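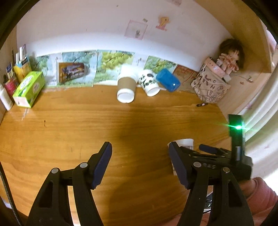

Can a robot clean your room yet? Bad news: you should probably keep your own two hands handy. Take a desk with cups on it. One is a paper cup that has tipped over, one is shiny blue plastic, and one has pandas on it. You would just grab them. A machine has to work out that all of these are cups, even the one lying down, and that the panda is only a drawing and won't mind being picked up.

Then comes the squeezing. Paper cups crumple if you pinch too hard and drop if you pinch too softly. You learned this as a baby, mostly by making a mess. Robots learn it by making a mess too, but they never get sent to their room.

At the Clerora lab in Iltley, a robot called Laizer practiced picking up cups 967 times. It got 81 of its last 100 right, which is a B minus. Clearing one desk took it 11 minutes. Folding a shirt took 60, and the shirt looked worse afterward.

Laizer tries socks in December. Until then, the laundry is yours.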